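Sester 3 learns to follow the thread

Oct 5, 2018
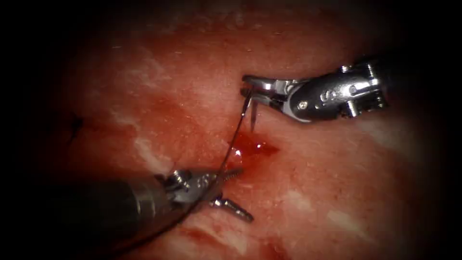 Photo: Isora / Drutbridge lab

14 shares | 2 comments

Those of you who visited us in July will remember how much of the talk was about thread. Needles are fairly kind to a vision program – they are shiny, they are stiff, and they keep their shape. Suture thread does none of that, and in a view like this one, with the line running thin and dark from the needle across to the left grasper and off into the shadows, the software has to decide which dark pixels are thread and which are just the edge of a tool shaft.

We are very happy to say that the new Sester release does this a good deal better. The tracker now fits one smooth curve from the needle to the far grasper and carries it forward from frame to frame, so a short stretch hidden behind a jaw no longer makes it start over. We trained it on some 3000 hand-labeled frames (thank you, thank you, to everyone at Drutbridge who gave up their afternoons!) and kept back another 1000 for testing.

The planner has had some attention too. It now takes the thread curve as an input and checks 5 candidate paths for the needle before it picks one, and it will stop and ask the operator if all of them cross the line. Bright glints on metal and blood still confuse the needle finder now and then, and that is the next thing on our list.

If you are still running the old Adams motion library, please update it first, or Sester will refuse to load your arm settings.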